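Celgate Two-Arm Sorting Bench
Bench configuration and evaluation method for bimanual pick-and-place policies

Product family: Celgate research cells
Supplied by: Trorier
Page revised: Sep 3, 2023

Overview

The Celgate bench is a fixed two-arm cell for recording demonstrations and scoring learned manipulation policies on deformable and small rigid objects. It is sold to research groups that need a repeatable tabletop and a published procedure to go with it. The procedure was written by Soledad Arancibia and is supplied with every unit as the Multel protocol. The current version was released in May and replaces the earlier single-arm document.

Two arms are mounted on rails at the left and right sides of the work surface, facing inward. Each carries a two-finger parallel gripper. The rails allow the arm bases to be shifted fore and aft and locked. Base position must be recorded at the start of each session, as policies trained with one base offset have shown poor transfer to another.

The standard task is band sorting with distractors. Elastic bands are distributed on the work surface together with small cartons and open plastic containers. The arms collect the bands and place them in a designated container. Bands were chosen for three properties: they have no stable grasp pose, they lie nearly flush with the surface, and they change shape on contact.

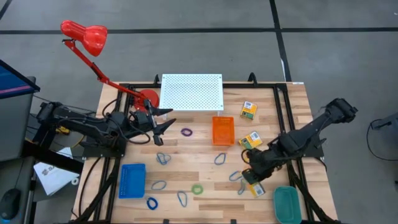

Figure 1. Work surface with bands, yellow cartons and the orange, blue and teal containers. Arms on left and right rails.

Work surface

The top is butcher-block wood with a clear finish. Matte black and matte grey tops were trialled and are available on request, but the wood top is the reference surface for all results quoted on this page. Variation in grain and tone between strips gives the vision system a harder background than a plain sheet does, and the finish produces specular reflections under ceiling lighting. Both effects are retained deliberately. Users who want a controlled background should order the matte top and report it.

Fixed furniture on the reference bench consists of a white perforated shelf and a red articulated desk lamp, both at the far side. Neither is manipulated in the sorting task. They act as obstacles and as static visual structure. The lamp arm may be posed freely between sessions, but not between trials in the same session.

Containers

Three containers are used, in distinct colours. The slotted orange basket is the reference target. The slots leave the contents partly visible from the side, so a side camera can confirm a deposit without a view over the rim. The blue and teal containers are distractors in the base task and become targets in the colour-conditioned variant. Container positions are drawn from the layout table in the protocol and are not to be adjusted by eye.

Method

A session comprises 36 trials. Each trial begins from a layout drawn from the table, with both arms returned to the home pose. The operator distributes the bands by releasing them from a cup above the surface and does not separate bands that overlap. Overlapping and twisted bands are part of the distribution and must be left alone.

Time limits are set per layout. A trial ends when the limit expires, when all bands have been deposited, or when the operator presses the stop. Operator stops are logged as failures unless the cause is external to the cell.

Scoring is by band. A band counts as deposited if it is fully inside the rim of the target container when the trial ends. A band draped over the rim scores zero. A band carried into a distractor container scores zero and is logged separately as a misplacement. Cartons moved by incidental contact carry no penalty, but a carton placed in any container voids the trial.

Demonstrations are recorded by teleoperation with the same layouts and limits. Layouts reserved for evaluation must not appear in the demonstration set. The reserved list is held in a separate file so that it can be excluded programmatically.

Reference result

The Ahuja baseline is a single imitation policy trained on teleoperated demonstrations from one bench, with no pretraining on other hardware. It was evaluated over one full session on the wood top. All bands were deposited within the limit in 19 of the 36 trials. The remaining trials were partial deposits or stops.

The dominant failure was a closed grasp with no band between the fingers. In most such cases the fingers closed slightly above the surface. Lowering the commanded height improved capture but increased contact force on the top, and the change was not adopted for the baseline. The second failure mode was retention after opening, where a band remained hooked on one finger and was carried back out of the container. A release motion with a short lateral wipe against the inner wall is under evaluation.

Bands standing partly on edge were captured more reliably than bands lying flat. Groups reporting results should give the two cases separately where their logging permits.
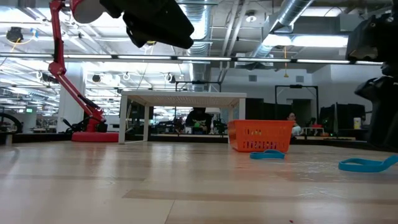
Figure 2. Low view across the work surface toward the orange basket. Two blue bands in the foreground, grippers at top centre and right.

Camera placement

The protocol defines an elevated view and a low view. The elevated view covers the work surface and is used for layout checks and scoring. The low view looks across the surface and is used to judge the height of bands above the wood and the clearance under the fingers. It also takes in whatever lies beyond the bench, including people and equipment at neighbouring stations.

Background activity in the low view is permitted. The baseline was trained and tested without screens around the cell. Laboratories that install screens should state so, as results from screened and unscreened cells are not directly comparable. Ceiling lighting should be left in its normal state throughout a session. Where daylight reaches the bench, the start and end times of the session are to be recorded.

Maintenance

Wipe the top with a dry cloth between sessions. Solvent cleaners dull the finish and alter its reflections. Fine scuffing in the central area is expected in service and does not require refinishing. Inspect fingertips for wear after every 6 sessions and replace them in pairs. Discard any band that has split or lost its shape, and replace it with one of the same colour.

Arm cables must hang clear of the rails with enough slack for full travel. Check for snagging after any change of base position.

Supplied items

Bench with wood top and side rails
Left and right arms with two-finger grippers
Perforated shelf and articulated lamp
Container set, 3 colours
Band and carton set
Multel protocol, layout table and reserved list
Ahuja baseline weights and session logs

Cameras, mounts and the workstation are quoted separately. Replacement tops, fingertips and band sets can be ordered from Trorier under the Celgate spares listing. Include the bench serial number with the order, as the rail hole pattern differs on early units.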